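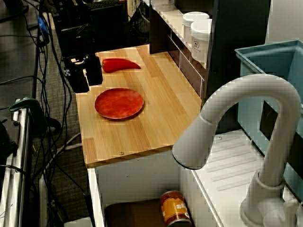 *Photo: Baswood Play Library, kitchen corner*

## The small kitchen is open again

After the summer pause, the play kitchen is back in the front room and families may use it during all opening hours. Many parents asked me about it in September, so I will write down what is new, what has stayed the same, and how we would like to keep it in good order.

The biggest change is the countertop. The old one had become rough at one corner, and we did not want small hands to find a splinter there. The new one is made of narrow strips of light wood, and the strips run the long way. It came from the Morklow workshop, which gave us a good price for a piece left over from a larger kitchen. We sanded it two times and finished it with an oil that is safe for children. Please do not put stickers on it. They come off, but they take the oil with them and leave a pale square.

We kept the sink with the white faucet. I had proposed to replace it, and I was quickly corrected by the children who were in the room. The tall curved neck is what they like. They can push a pot under it, and there is enough space even for the big one. It has no water and it will stay like this. If your child wants real water, the washing table in the yard is open from 2 in the afternoon when the weather is dry.

The ridges in the bottom of the sink collect crumbs, mostly from crackers. There is a soft brush on the hook beside the door, and it is enough to brush along the ridges toward one side. A wet cloth only pushes the crumbs into the corners.

**The food and the dishes**

We looked through all the play food over the summer. It was more work than I expected, about 200 pieces, and many of them were cracked or had tooth marks. What was still good has been washed and is back in use. The red chili pepper is among the pieces we kept, and it remains the favorite of the soup cooks. I have been served chili soup, chili tea and one chili birthday cake. The round red plate also stays. It is easy to lose under the furniture, so please look there before you go home.

The Prajapati bakery kindly gave us a box of small paper bags, and the children use them for take-away orders. When a bag is torn, it can go in the paper recycling.

**Tidying up**

We ask each family to begin tidying 15 minutes before closing time. The light blue bin is there behind the sink, as before. Plates and cups can be put together, but please wipe them first if they were in somebody's mouth. Broken pieces should be given to the desk, even when the break looks small. We have repaired several of them with good result.

Children up to the age of 8 are welcome in the kitchen corner. Older brothers and sisters may of course help, and some of them are very patient waiters.

**What we still need**

We are looking for small wooden spoons, a colander of child size, and cloth napkins that can be washed hot. Please bring no glass and no real knives, also not the blunt ones. Donations can be left at the desk in the morning.

We would also like to have some menus. The Numeda print shop has offered to laminate what the children draw, if the sheets are not larger than a normal letter page. Paper and crayons are on the window side, and finished menus can go in the folder marked "Kitchen." Please write the child's first name on the back, and also the prices, if your child has decided them.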